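Brondelby Toy Library -- Shape Sorter FAQ

Last updated in September. We get the same questions over and over so I'm putting the answers in one place. Typing this between pickups, sorry for any mess.

What's in the bag?

One board, the loose pieces, a card with the piece list. Check the card before you leave the desk. Takes a minute. If something's missing at pickup, tell us then and it's our problem. Tell us a week later and it gets complicated.

How long can we keep it?

2 weeks. You can renew once if nobody's waiting. Renewals by phone or at the desk, not by leaving a note in the drop box (we find those late).

Which set do I have?

Look at the sticker on the bag. Set 274 is the green board. The Veline set is the wooden one with pegs and has its own page. Pieces don't swap between sets, even the ones that look the same. People try. They jam.

What age is it for?

We lend it to families with kids from 2 up. Younger than that, ask at the desk, we have the big stacking rings. Some of the pieces are small, so stay in the room.

My kid is 7, too old?

No. Try it with eyes closed, feeling for the hole first and then the piece. Or time it. Older kids also like being the one who "teaches" a little brother or sister, at least for a while.

Where do we start?

With the easy ones. Big circle first, it goes in whichever way you turn it. Give your kid one piece, not the whole bag. Put the rest out of reach or in your lap. When that one's boring, add another.

After the circle I'd do the rectangle, then the hexagon. The squares can wait.

Why is the hexagon hard? It looks almost round.

Thats exactly why. Kids treat it like a circle and push. It needs a small turn until the corners line up, then it drops. Show the turn slowly, with your hand over theirs if they'll let you. A lot of them won't.

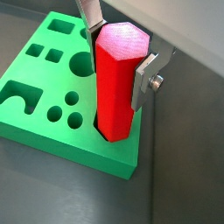

3 min read

With the red hexagon standing in its hole there's still a thin dark gap around the base. Normal. The fit isn't meant to be tight, so no need to press down or bang on it. It also stands up tall above the board, plenty to grab when it's time to pull it out again.

What are the three little round holes for?

Small round pieces. They sit close together in a loose triangle and kids love them -- they'll also put crayons, raisins and coins in there. Please check them before you bring the board back. Turn it over and give it a tap.

And the one that looks like a bridge?

The arch. Hardest on the board for most kids, as it only makes sense one way around. Save it for last. If it ends in tears put the piece back in the bag and try another day, there's no prize for finishing.

There are two small squares. Does it matter which piece goes where?

Nope. Either one.

Should I say the names of the shapes?

Sure, if it comes up. "Hexagon" is a fun word and kids pick it up fast. But don't quiz. Naming it as it goes in is plenty. Colors same thing -- "the red one" works fine at the start.

She just throws the pieces.

Then it's a throwing game today. Give her a bucket, let her throw into that, hide the board. Come back to it after a nap. We've had families renew just becuase the first week was all throwing and the second week it clicked.

Can we use it at the table or only on the floor?

Both. On a hard smooth table the board can slide when a kid leans on it, so put a damp dish towel under it. Carpet is quieter. Don't use it in the tub, the bag and card always end up wet too.

How do I clean it?

Warm water, a bit of dish soap, old toothbrush for the corners of the holes. Rinse, shake it out, let it dry all the way before it goes in the bag. No dishwasher please. No bleach. Crumbs collect in the deep holes so look there.

We lost a piece. What now?

Look under the couch and in shoes first. Car seat too. Still gone? Tell us which one from the card. We order spares through Salazar and they come when they come. You don't pay for the first lost piece. After that we ask for a small amount, the desk has the list.

The board has a scratch, is that us?

Doesn't matter. Scratches are fine. Cracks or a sharp edge, stop using it and bring it in.

Can I reserve the next toy while I have this one?

Yes, one at a time. If your kid liked this, ask for the Fivia puzzle blocks or the lacing cards. Waitlist for the blocks is long right now.

Where do I return it?

Desk during open hours, or the drop box by the side door until 9 p.m. Zip the bag. Card inside. Loose pieces in the drop box are how we lose them.

Still stuck? Call the desk, extension 2486, or just ask next time you're in.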